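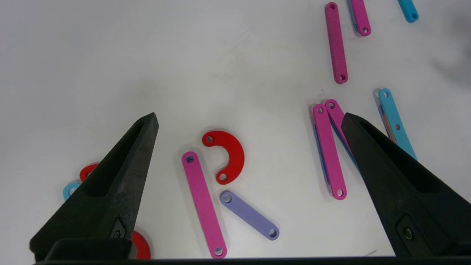

Pièces plates en plastique, dont un arc rouge.

Kozan, suite : les courbes

J'ai repris en janvier le dessin de Kozan, mon alphabet modulaire, avec une contrainte plus stricte que dans la version précédente : un seul segment droit, décliné en quelques longueurs, et un seul arc, le demi-cercle. L'épaisseur du trait est constante. Le cadratin fait 1000 unités, la hauteur des capitales 750.

Les lettres droites ne posent pas de difficulté. E, F, H, I, L, T s'obtiennent directement. A, K, M, V, W demandent des obliques, donc un choix de longueur : soit l'oblique conserve la longueur du segment et la lettre perd en hauteur, soit elle atteint la ligne des capitales et il faut un segment de plus au catalogue. J'ai retenu la seconde solution, après des essais peu lisibles avec la première.
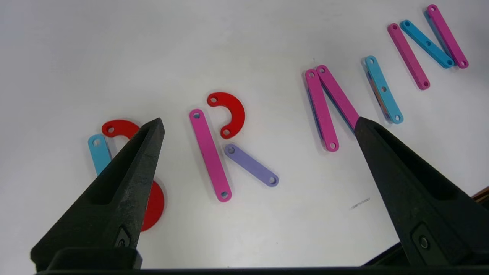 Le B est plus pénible. Deux demi-cercles de même diamètre empilés sur un fût donnent une lettre qui semble lourde du haut. Dans un caractère classique, on réduit légèrement la panse supérieure et on remonte la jonction. Avec un arc unique, c'est exclu. J'ai donc gardé les deux panses égales et déplacé seulement le point de contact de 3 unités, ce qui se remarque à peine en grand corps et disparaît en petit.

Pour le R, la jambe part du bas de la panse et non du fût. Le contrepoinçon reste fermé, la lettre se distingue mieux du K. Le S reste provisoire : deux demi-cercles opposés, raccordés au centre, avec une tension visible à l'inflexion.

L'approche a pris plus de temps que le dessin. Les paires rond-rond (OO, OC) doivent être resserrées, les paires droit-droit (HI, IN) laissées larges. J'ai fait une première passe avec Gima, puis tout corrigé à la main sur des mots entiers – les tables automatiques traitent mal les demi-cercles parfaits, dont le point extrême est trop bref.

Restait la question du débord. Par souci de rigueur, je n'en avais mis aucun : les ronds s'arrêtaient exactement sur la ligne de base. Le O paraissait plus petit que le H dans tous les corps.
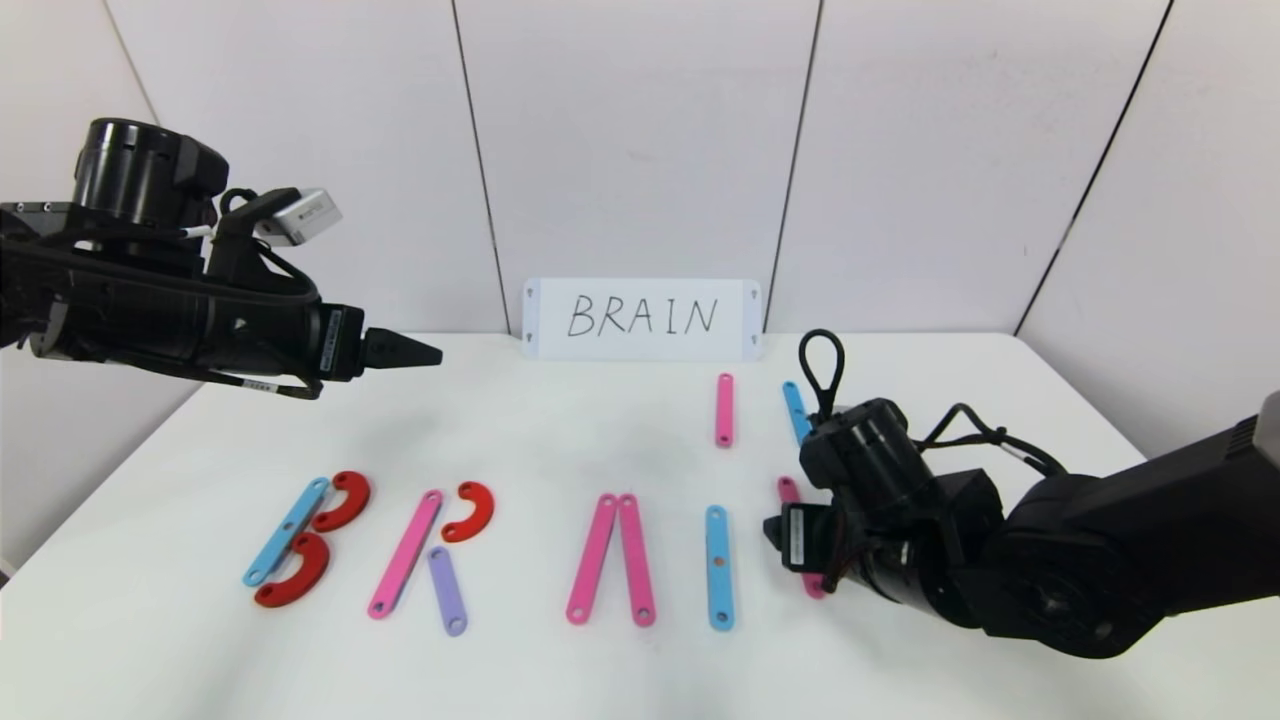 Nanna Stougaard : pas d'accord sur le débord. Si le module est la règle, un O qui paraît petit fait partie du caractère. Dès que tu compenses le O, il faudra compenser le S, le B, le U, et ton arc unique n'aura plus d'unique que le nom. Je garderais la version sans correction, au moins pour le titrage.

L'argument se tient pour le titrage. Pour le texte, j'ai quand même ajouté un débord, par simple décalage vertical de l'arc, sans le redessiner. Les deux variantes seront dans la même police, la seconde accessible comme jeu stylistique.

Il reste les chiffres. Le 8 hérite des défauts du B, le 2 et le 5 de ceux du S. Je les reprendrai quand le S sera fixé.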